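# Das Tuch und die Zeitstempel

Der Fehler, mit dem das Projekt Plenum den Dezember verbrachte, war zwei Kameratakte lang. So weit lagen Bild und Gelenkstellung auseinander, wenn die Steuersoftware sie zusammenführte. Bei festen Teilen fiel das kaum auf. Bei Stoff griff der Arm neben die Falte. 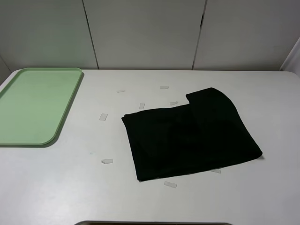 *Arbeitsfläche mit grünem Tablett und gefaltetem schwarzem Tuch, aufgenommen von der festen Kamera.*

Plenum ist ein Softwarepaket der Firma Fladance in Stillham. Es nimmt Kamerabilder und Gelenkdaten entgegen, schätzt die Lage eines Objekts und gibt dem Planer alle paar Millisekunden ein neues Ziel. Schwarzer Stoff ist dafür ein unangenehmes Material: Die Falten heben sich kaum voneinander ab, und der Schatten auf der Tischplatte wird leicht zum Objekt gerechnet.
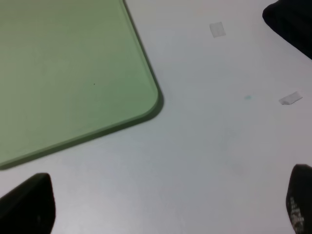
*Blick aus der Handgelenkkamera: Ecke der grünen Fläche, vorn die geöffneten Greiferfinger.*

Für die Suche nach dem Fehler wertete das Team 2.394 Aufzeichnungen aus. In 400 davon passte die geschätzte Kante nicht zur Bewegung des Arms. Der Verdacht fiel zuerst auf die Segmentierung, die neu trainiert wurde – ohne Wirkung. Erst das Protokollwerkzeug Abdella, das jede Nachricht mit Sende- und Empfangszeit ablegt, zeigte den Versatz. Ein Puffer im Kameratreiber hielt Bilder zurück und stempelte sie beim Auslesen.
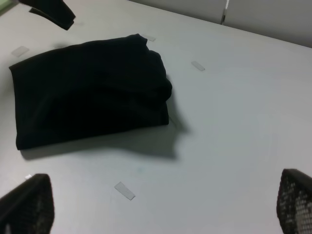 Seither kommt der Zeitstempel vom Sensor, und der Planer verwirft Bilder, die zu alt sind. Fehlt ein gültiges Bild, bleibt der Arm stehen. Das kostet Tempo, vor allem kurz vor dem Griff, wenn die Handgelenkkamera dicht über dem Tisch nur noch unscharfe Flächen liefert und die Schätzung von der festen Kamera abhängt.

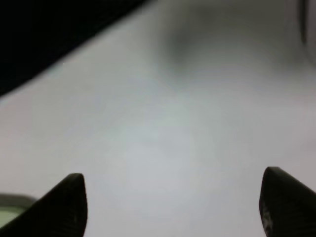 Ein Entwickler aus einem anderen Betrieb hält das Anhalten für die falsche Antwort. Man könne die Lage über zwei Takte gut vorausrechnen, meint er, und wer bei jeder Lücke stoppe, bekomme ruckartige Bewegungen, die den Stoff erst recht verschieben. Bei Fladance ist eine solche Vorausrechnung als Option vorgesehen. Ausgeliefert wird sie vorerst abgeschaltet.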